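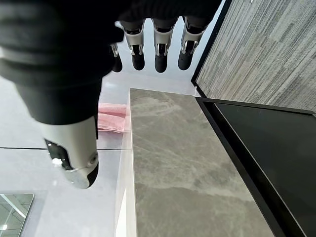 2 min read

Figure 2. Pale surface with a seam line, and the wall at the right-hand side.

3.2 Seams and side walls

The second part of the survey dealt with the places where one surface meets another. Section 3.1 treated the open area of each bench or table as a single field. In daily use, however, most complaints recorded in the Tritora maintenance log concerned joints, corners and the strip next to a wall. A seam of the general kind in Figure 2 was entered as a separate item, with its own line on the recording sheet.

The survey covered 125 work surfaces in the Khoury building. Of these, 54 had at least one seam crossing the area in regular use. Surfaces that met a wall on one side only were grouped apart from those enclosed on two or three sides. Where a seam ran up to the wall, the meeting point was scored with the wall and not with the seam, to avoid counting the same fault twice.

Pale finishes made up the larger share of the sample. Staff who took part in the interviews tended to prefer them for sorting and assembling small items, as dropped parts were easier to find. The same staff reported that dirt along a joint was more noticeable on a white surface and that they wiped it more often. Colour was therefore recorded at the time of each visit, under the ordinary room lighting, using the short Flernel colour card. Shades between white and light grey were combined under the heading "pale".

Each seam was checked by running a gauge along its full length. Height differences were noted to the nearest half millimetre. Gaps that held crumbs, thread or dust were marked as open, whatever their width. Seams that had been filled were marked as closed, and the age of the filling was taken from the log if an entry could be found. Older entries from before the move to the new centre were often incomplete, and these cases were left blank.

The strip beside a side wall was measured separately. Users reached into it less often than into the middle of the surface, and items pushed there in the course of work were sometimes left until the end of the shift. Cleaning practice varied between rooms. The results for closed seams are given first, followed by those for open seams and wall strips.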